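Best finish for a maple board that kids will use every day?

Posted by Valentin Matei in Woodworking Help, February

So I picked up a maple board for my daughter to use as a play and craft surface, and I can't decide what to put on it. It's bare right now. I was all set to use mineral oil because I already have a bottle in the kitchen, but a guy at the hardware store told me it would get grimy fast with glue sticks and markers around. My wife likes the pale color and does not want it to go orange. I've sanded it to 180 and that's as far as I've gone. Do I need to go higher? And how long do I have to keep a three-year-old away from it afterward?

3 replies

Weidong Wei
Skip the mineral oil for this one. It never dries, so marker goes right into it and you'll be wiping more on every few weeks. I'd use a water-based poly, satin. It stays clear on maple, and oil-based is the stuff that goes yellow on you. I've done two tables and a toy shelf this way and they still look like the day I brought them home.

Go to 220 and stop. Wipe it with a damp rag first, let it dry, then knock down the fuzz with the 220 - water-based finishes raise the grain something awful if you don't. Three thin coats, light sanding in between, and do both faces or the board may cup.

If yours has wavy figure and little dark knots, a clear finish looks great over them.

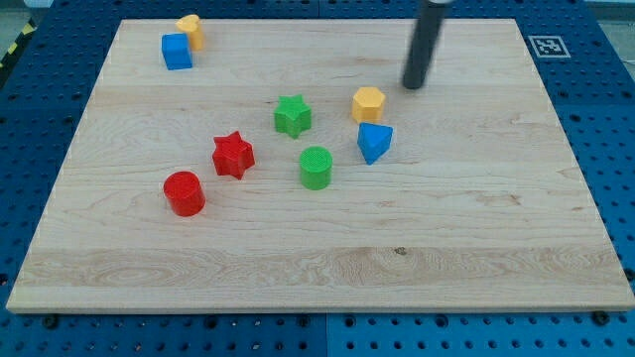 Lemia
Hardwax oil is the other way to go. Costs more, and it does warm the color a bit, but you can fix one scratched spot without redoing the whole thing. I don't love the feel of poly, personally. Whatever you buy, read the can for the cure time! Dry to the touch is way earlier than cured. I'd keep the kid off it for the full time on the label.

Stolon465
i just used leftover deck stain on mine and its fine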